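Robotic laundry handling

Robotic laundry handling is the use of robot arms to sort, move, fold and pack clothing and household linen. It is a branch of deformable object manipulation. Washing and drying have been automated in homes for decades, but the steps before and after the machine are still done almost entirely by hand. As of September 16, 2024, no general-purpose system for these steps was in ordinary household use.

Background

Industrial arms work well with rigid parts whose shape and position are known ahead of time. A garment has no fixed shape. A shirt dropped twice from the same height lands in two different forms, and its sleeves, hem or collar may be hidden under other fabric. Commercial laundries avoid part of the problem by limiting the input: flat items such as sheets and towels are clipped to a feeder by a worker and then ironed and folded by machine. Mixed clothing from a household can't be fed this way.

Picking from a pile

Taking one garment from a pile is usually treated as a separate task. The gripper must close on one item without catching the one underneath. Dark fabrics lying together show few visible edges, and straps and waistbands tend to snag. Camera views from the wrist help at close range but lose sight of the rest of the pile as the fingers go in.
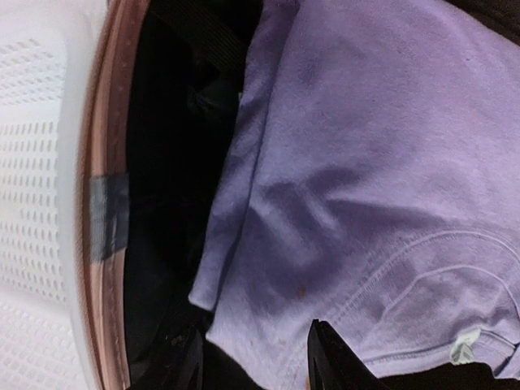
Rosaire Gagnon has objected that single-item picking gets too much attention. In Gagnon's view a double pick is a small error that can be fixed by putting both items down and trying again, and the harder question is whether the arm can tell that it has made one. Published trials differ on this point. Some count a double pick as a failure, others only as a delay, and their success rates can't be compared directly.

Packing and unpacking

Suitcases and drawers add walls, lids and linings to the task. The arm has to reach down into a confined space, often beside a raised lid that blocks one direction of approach. Black linings make dark clothes hard to separate from the container in a camera image. Two-arm systems are common in this work, with each arm covering part of the table and both able to work near a shared container. Most are trained from demonstrations, in which a person guides the arms through the task and the recorded motions are used to fit a control model. 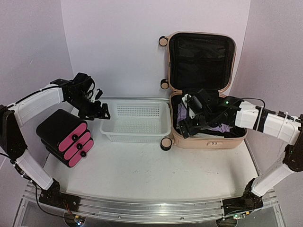 Planning for two arms also has to prevent collisions between them, which limits speed when both work over the same container. In the Skudunmont trials, reported by Rochelle Holloway and I-seul Kong, a two-arm system took about 29 seconds per garment, against 5 for a person doing the same job. Folding was left out of the count.

Status

Moving clothes from one container to another is considered close to practical where speed doesn't matter. Folding to a household standard works on known garment types laid out flat, and less well on items taken straight from a pile. Pairing socks, turning sleeves right side out and closing zippers remain research problems.

See also: Bin picking; Motion planning; Teleoperation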